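Want to Spend August Paying Attention to Your Own Mood With Me?

Posted Apr 18, 2019

So you may remember that back in the winter I tried writing down one good thing and one lousy thing every night before bed, and I wouldn't shut up about it. I learned that I'm grumpy before lunch and weirdly cheerful when I'm doing dishes. Who knew! Anyway, a bunch of you wrote in and asked if we could try it as a group, and I've finally got a plan (and a name for it, and even a little money).

It's called the Hapeta Project, and I'm looking for 72 people to do it with me this summer. I'm running it through Gretari, the small well-being group I work with here in Rorcombe, but you can live anywhere as long as you can get online once a day.

What I want to look at is ordinary days. I've read plenty about weddings and promotions and lottery winners. I'm a lot more curious about what goes on in your head on the way home from the store, or while you wait for the water to boil.
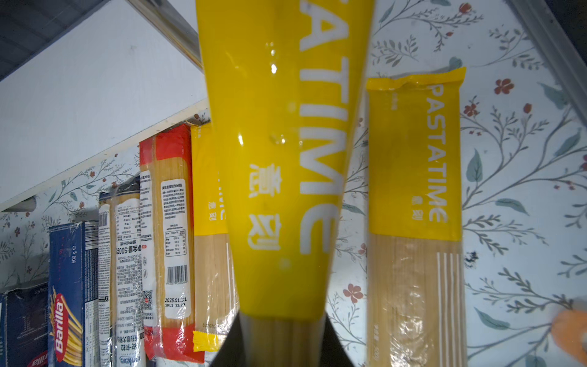 Spaghetti by PASTIME.

If you join, you'll get a short check-in every evening for all of August. It has 6 questions, mostly the "how was your afternoon" kind, and a box where you can ramble if you feel like it. I love a rambler, so please don't hold back. Once a week there's also a group call. You need to make at least two of those over the month, camera on or off, I don't care which. At the end I'll ask you for one longer write-up, a page or so, about anything you noticed.

Who can sign up? Anybody 16 or older, but if you're under 18 I'll need a note from a parent or guardian. You don't have to be a happy person! I'd be pretty sad if only the sunny types applied. Please do sit this one out if you're going through a really rough stretch and need proper care. I'm a blogger with a spreadsheet, and this isn't therapy.

Everybody who finishes gets a $25 gift card, and there's one $700 prize drawn from the finishers, paid for by our friends at Raminon. They won't see your answers. Only I will, and I take your name off before I write anything up here on the blog.

To apply, use the contact form on this site and put "Hapeta" in the subject line. Tell me how old you are, what time zone you're in, and one small thing that put you in a good mood lately. I read every one myself, so give me a couple of weeks to write back. If we fill up I'll start a waiting list, and those folks get first dibs on the next round.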